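About Arain Workshop

Arain is a shared workshop in Bukham. It occupies the ground floor of a former printing unit and is used by people who design, build and repair their own machines. Members pay a monthly fee and hold their own key code. The workshop employs no teaching staff and does not take on contract work.

We opened with a wood bench and a pillar drill. Electronics came next, then a small milling machine. Since September the largest share of bench time has gone to a single project, a two-armed household robot called Flotum.

What Flotum is

Flotum is a pair of arms on a common base, intended for work at floor and worktop height in an ordinary home. It was started by members in a garage and moved to the workshop when it outgrew the space. The design brief fits on one page: the robot must use household objects as they are sold, with no markers, special handles or altered catches, and it must be possible for a competent amateur to repair it with hand tools.

Each arm ends in a gripper with tapered fingers. Finger blanks are cut on our own mill and finished by hand. We tried wider fingers first and found them poor at getting under the edge of folded cloth. The tapered pattern is the fourth one and has been kept. Drawings for all four are in the members' folder, including the third, which cracked at the root and should not be copied.

The control software runs on a desktop computer beside the test area. Joint limits are set in a plain text file, and any change to that file is written in the log book before power is applied.

Current work

Laundry is the present test task. It was chosen because it combines a rigid object with a fixed position (the machine), a light object that slides when pushed (the basket) and a load that has no fixed shape at all. Most of our faults so far have come from the third. Cloth folds over a finger, hides its own edges and hangs lower than the planner expects.

The task is divided into stages: locate the basket, take hold of a garment, lift it clear of the rim, carry it to the drum opening, release it and withdraw. Each stage is tested alone before it is joined to the next. Opening and closing the door are handled as separate tasks with their own force limits. 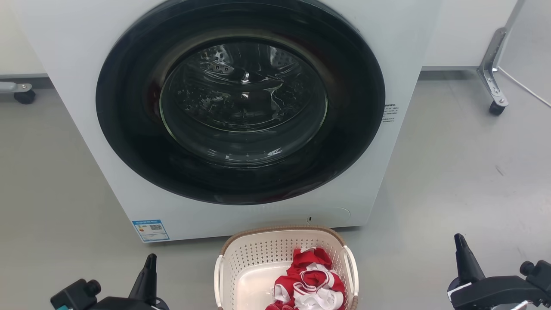 Flotum laundry test: both grippers either side of the basket, red and white clothing inside, front loader behind.

A run is logged as complete only when every stage finishes without a hand on the controls. Runs that need a nudge are logged as assisted and kept in the same file. We have logged 2,000 single-garment lifts to date. Of these, 1,940 cleared the rim of the basket. The remainder are listed by fault, and the commonest entry is a second garment caught up with the first. Figures for the later stages will be added when the release routine has stopped changing.

Equipment

The workshop has the following for general use:

Milling machine, small bed, manual and powered feed
Pillar drill
Two soldering benches with extraction
Band saw
Bench power supplies, fused
Test area with painted floor, domestic washing machine and worktop section

The milling machine and band saw require an induction. The test area must be booked when either arm is to be powered. Two people must be present, one of whom stands at the stop button and does nothing else. Loose sleeves and lanyards are not allowed inside the marked line.

How we are funded

Running costs are met from membership. We have 18 bench places, and a place costs 700 a year or the same sum in monthly parts. Robot parts are paid for separately by the members who work on Flotum. Asovier, a bearing and fixings supplier on the same estate, lets us have surplus stock at cost and has no say in the design.

We do not sell Flotum, in kit form or assembled. Drawings and the parts list are available to anyone who asks, on the understanding that they describe an unfinished machine. Dimensions are in millimetres. Threads are metric throughout apart from one adaptor plate, marked on sheet 6.

Joining and visiting

Prospective members are asked to visit once before applying. Bring details of what you intend to build and a note of any mains, compressed air or extraction it will need. Previous experience with robots is not required for general membership. Those wishing to work on Flotum should be able to read a wiring diagram and solder a reliable joint.

Visitors may watch tests from outside the marked line. Parking is at the rear, and the entrance is the grey door beside the loading bay.

Page last revised Dec 6, 2021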